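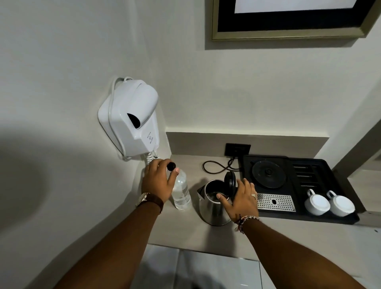 Slide 1. Opening

Scale in small water-heating appliances is a water chemistry problem first and a product problem second. I will spend most of this talk on the first part. People tend to blame the appliance, and the appliance is easy to blame: it is the thing with the white crust in it. Keeping a water bottle beside the kettle, as on the title slide, is what a lot of households in hard-water towns have settled on, and it is worth asking what they get for the money. The answer depends on what is in the bottle, which many buyers never check. Leave this slide up while people find seats. Mention that questions are at the end, except for units, which can be queried at any time.

Slide 2. Scope

Covers domestic kettles, small urns and bench-top coffee machines. Does not cover boilers, solar hot water or anything plumbed in with a recirculating loop. The field work comes from the Conolik district supply, which draws on limestone bores for part of the year and on a surface reservoir for the rest. The changeover is in August. All samples in this set were taken on the bore side of the changeover, so treat the results as the hard end of the range.

Slide 3. What hardness is

Keep this short if the room is mostly trade. Hardness is dissolved calcium and magnesium, reported as milligrams per litre of calcium carbonate equivalent. The word equivalent matters. It is a way of putting two metals on one scale, and it does not mean there is solid calcium carbonate floating in the water.

Two kinds. Temporary hardness is the portion paired with bicarbonate. It drops out on heating. Permanent hardness is paired with sulphate or chloride and mostly stays dissolved at kettle temperatures. A report that gives total hardness only will not tell you how much scale to expect. Ask for alkalinity as well. If the lab will not give both, find another lab.

Slide 4. The reaction

Calcium bicarbonate in solution goes to calcium carbonate, water and carbon dioxide. Heat drives off the carbon dioxide and moves the balance to the solid side. Calcium carbonate is also less soluble in hot water than in cold, which is the reverse of what people expect from sugar or salt. Both effects push the same way.

Point at the diagram – the hottest surface is the heating plate, so that is where crystals start. Once there is a rough layer, the next layer forms more easily. A clean kettle scales slowly at first and then faster. This is the whole case for descaling early.

Slide 5. Test method

Identical kettles, same room, same power circuit. Each one was filled to the marked line, boiled, left to stand and emptied. The run was 53 boils per kettle. Scale was dissolved in a measured volume of dilute acid and the calcium found by titration. We did not weigh the kettles before and after. The balance we had was not good enough for a thin film on a heavy body, and drying was hard to repeat.

Three waters:
Tap, Conolik supply, bore side
Tap, passed through a Bidetik jug cartridge
Bottled, still, bought locally as drinking water

If asked about distilled: we left it out. The result is known and it would have used up a kettle.

Slide 6. Results, tap and jug

Unfiltered tap gave a continuous white layer across the plate by the end of the run. The jug cartridge gave patches. The cartridge swaps calcium for hydrogen ions, so it lowers bicarbonate along with hardness, and it works well when new. Performance falls as the resin is used up. The change indicator on the lid is a timer and has no means of sensing the water. In a hard supply the resin can be spent well before the timer says so.

Pause here. Somebody will ask whether the filtered water tastes sour. It is slightly more acidic, and some people notice.

Slide 7. Results, bottled

This is the slide people photograph. The bottled water we bought left scale too. Less than the tap, more than the new cartridge. Still water sold for drinking may come from a spring in the same sort of rock as your bores, and the mineral content is often part of the sales pitch. Read the analysis panel on the label. Look for calcium and bicarbonate. Low figures for both mean little scale. Sodium and silica are not relevant at this level.

One brand from one batch is a thin basis for a general claim. Say so before somebody else does.

Slide 8. Does scale matter

Energy first. The popular figures are for large boilers, where heat has to cross a scaled wall and the rest escapes up a flue. An immersed element or plate in an insulated lab test puts nearly all its heat into the water, scaled or clean. The plate runs hotter and the boil takes slightly longer. The loss is small.

Wear is the real cost. A hotter plate works its thermostat and seals harder. Service records from the Gasero repair counter list dry-boil cut-out trips as the usual complaint on scaled units, and most came good after a descale.

Health: carbonate scale is not a hazard to drink. Flakes are unpleasant and that is all.

Slide 9. Descaling

Citric acid, 30 grams to the litre, warm and not boiling. Boiling citric acid against heavy scale can throw down calcium citrate, which is harder to shift than what you started with. Leave it until the fizzing stops. Tip out, rinse 2 times, boil one fill of plain water and discard it.

Vinegar works, smells, and is hard on some rubber seals. Do not use hydrochloric products on stainless steel – chloride pits it. Do not scrape. A scratched plate gives new crystals somewhere to start.

Check the maker's instructions before using any acid on a coffee machine with aluminium or brass parts.

Slide 10. Fill habits

Boil what you need. Scale laid down is proportional to the water put through, so overfilling adds to it directly. Empty the kettle between uses. Water left standing and boiled again loses volume as steam and keeps its minerals, and the concentration creeps up.

Slide 11. Open items

The D'Souza test rig will take the same three waters on the reservoir side of the changeover. We also want a part-used cartridge in the next run, as a new one flatters the result. Magnesium was not separated from calcium in the field samples and should have been.

Slide 12. Contact and version

Slides and titration sheets are on the Conolik project page. Notes last revised 04/03/2024. The earlier set had the citric acid dose wrong on slide 9, so please discard any printed copies.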